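**Stock and Pantry Assistant, part-time, Skernham House**

Posted September 3, 2020

Prommont runs the kitchen and guest floors at Skernham House, and we are looking for one more person to keep the drinks where the drinks are supposed to be. If you have ever opened a friend's refrigerator and felt a strong urge to turn all the labels to the front, please keep reading. If you have ever acted on it without asking, skip straight to the part about how to apply.

### The work

Most of a shift is bottles and cans. They arrive in the back hall on a cart with one bad wheel, and they need to end up in drawers, on shelves and in the guest pantries upstairs. You will:

- check deliveries against the order sheet and tell us when they don't match (they often don't)
- fill the white drawers in the pantries, cans standing up, one kind per drawer
- look at every cap before a bottle goes out — a loose one goes back to the kitchen with a note
- wipe down bottles and drawer fronts
- rotate stock by date, oldest to the front
- bring empties down and sort them
- write things on the clipboard. We are fond of the clipboard.

There is a tablet as well, bought in May to replace the clipboard. The clipboard is winning.

You'll also help out with dry goods when Gemden delivers, which is a morning of flour and rice and some light arguing over where the pallet goes. The loading door is narrow. We have measured it more than once in the hope that it had changed.

### Who we'd like

Someone careful with glass. Someone who can lift a full case, or who will say so early if they can't, and we'll work something out with the step cart. You don't need hotel or restaurant experience. Our current team includes a former school bus driver and two people who came from shoe stores, and both shoe stores turned out excellent stackers.

You should be able to read a small printed date under a dim light and keep your temper with drawers. The ones on the upper floor need a firm push at the end. Slamming wakes guests, and guests write letters.

A second language is welcome but not required. Strong opinions about still versus sparkling are neither.

### Hours and pay

Shifts run 8 hours including a paid meal, early or late, posted two weeks ahead. Part-time to begin with, with a review after your first three months. Pay is hourly and paid every other week. We'll give you the rate in our first reply, before you've ironed anything.

You get a locker, non-slip shoes from Ghasemi (they are ugly and you will end up wearing them at home) and a meal from the same kitchen that feeds the guests. There is a signing bonus of $200, paid once you finish your first month.

### The trial shift

Anyone we're serious about comes in for a short paid trial. We hand you a mixed crate, show you an open drawer and go get coffee. You put things away the way you think they should go, and then we talk it over. There isn't a secret right answer, though there are several wrong ones, and a bottle lying on top of cans is the most popular.

Please bring an ID and wear closed shoes. Long sleeves are fine if they roll up.

### How to apply

Write a page or less. Tell us which shifts you can work, when you could start, and the last thing you organized that didn't strictly need it. No cover letter templates, please. We have read the one about being a passionate team player and it was fine the first time.

Drop it at the side entrance in an envelope marked **Pantry 1007**, or mail it to Prommont, Staff Office, Skernham House. The number is the job code. There isn't a room 1007, and people do go looking.

We answer everybody, usually within two weeks. The position stays open until it's filled.
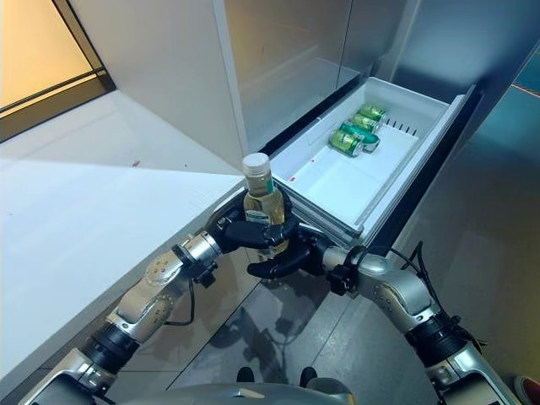

*Pantry stock: a bottle, and cans in their drawer.*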